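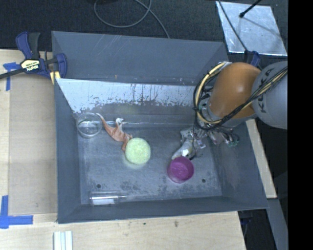
I've been promising myself I'd deal with the odds-and-ends bin since February, and this week I finally ran out of excuses. You know the sort of thing I mean. Every house with children in it (and plenty without) has one container where everything goes that hasn't got a home, and ours is a big grey metal one with sloping sides that Themba got when a workshop over at Erngate was clearing out. He paid 3 quid for it and carried it back on the bus, and he's still very pleased with himself.

It's been brilliant, I have to say. It's far too heavy for the cat to tip over, and you can chuck things in from the other side of the room without hurting it. The inside has gone all patchy where the coating's rubbed off, down to shiny silver in places, and I did think about repainting it. Then I looked up what you're meant to do for metal – sanding, primer, two coats, leaving it alone for days – and went and put the kettle on.

So, the sort-out. My rule was that anything I couldn't name a use for had to go, and I got it down to a handful of bits fairly quickly. The orangey-red dragon was never in any danger. Well, I say dragon. It's got wings of a sort, and Thulani Mofokeng from next door reckons it's a bat that's had a hard life, but in this house it's Prekeo and it's been Prekeo for four years. It has been to Skukolholm and back in a coat pocket. It's been through the wash at least twice. I wouldn't dare.

The cups were harder. I've got a see-through one and a lovely bright magenta one, and neither belongs to a set any more, so they can't go back in the kitchen cupboard without looking like strays. But they're so handy! I use the purple one for rinsing paintbrushes and the clear one for beads, or for spiders if it comes to that. I've decided that cups with jobs are allowed to stay, and I'm sticking to it.

The clear tube I dithered over for ages. I'm sure it came with something, and I'm just as sure that the minute it goes to the tip I'll find out what. Themba wants it for knitting needles. He doesn't knit, but he's been talking about it.

And then there's the yellowy-green round thing with the spongy top, which we all call the Poon. Don't ask me why, it was called that before I'd had a chance to object. It gets thrown up the stairs and down the stairs and occasionally gets used as a pincushion, so that's staying as well.

If you're keeping track you'll have noticed that I've kept rather a lot. I did get rid of a whole carrier bag though, mostly dried-up felt tips, lids for pots we don't own, and one half of a skipping rope. Thulani had the jigsaw pieces off me for a collage she's making, so they don't count as rubbish.

Next up is the drawer under the phone. I opened it last night for a battery, saw three more lids and shut it again. If anyone's got a good system for old keys, please put it in the comments, as I've got a jam jar full and I think one of them might be for the shed.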